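OK so I finally have opinions about the table. Long thread, get a drink.

Background for anyone new: I bought a secondhand Fomlow table in September because I was tired of doing everything on the floor. Paid 211 for it, plus a very sweaty trip up the stairs with Corrado Fontana on the other end. He has asked me not to call him about furniture again.

First thing everybody wants to know is the color. The listing said "natural." Friends, it is orange. Warm, honey, 1970s-den orange. I was mad about it for a week and now I love it and will hear nothing against it.
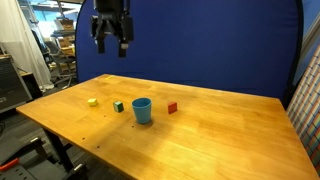

Varnish is the part I go back and forth on. It's super easy to wipe down, great, wonderful, but when the light is bright you get glare. Look how pale the wood goes across the middle and over to the right, past the blue cup and the red cube. Try reading a printed page flat on that! I've been tilting my papers like I'm checking for counterfeit bills.

Also there are little dark spots here and there near the middle. I tried dish soap, then a Quinlan wipe, then my thumbnail. They live there now.

Ornella Pagano (she refinishes chairs, knows her stuff) told me to sand it back and put a matte oil on. The oil she likes is from Prevholm and she swears one can would do the whole top. I said I'd think about it. I have been thinking about it for a month – mostly while not sanding anything.

For the record, I did look at new tables first. The one I really wanted was the big Fudska, and it was 869 before delivery. The next size up was 1379. For a TABLE. I closed the tab and went and lay down.

What I'd tell anybody buying used: bring a flashlight and look along the top from the side, not down at it. You'll see every dent and ring that way. Then look straight down anyway, which I forgot to do, and that brings me to my next point.

The holes. I somehow missed that this thing has holes drilled right through my nice orange grain.
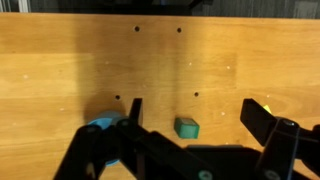

My first plan was wood plugs. You can get them in packs and tap them in with a little glue, but matching this color is a nightmare and I think they'd end up looking like freckles. Second plan was black rubber caps, which would at least look like I meant it.

Third plan is leaving them alone, and that's the one winning. The only real problem is pencils. If a pencil rolls the wrong way the tip catches and it just sits there wobbling at me.

Grain is gorgeous though, I will say that. Long light and dark bands all the way across. Oiled, I bet it would really pop. Ugh. Now I'm talking myself into the sanding.

OK poll time, sort of, just reply: sand and oil, or leave it shiny? If it's sanding I'm doing it Saturday and somebody needs to lend me a dust mask. Corrado, you don't have to lift anything, I promise.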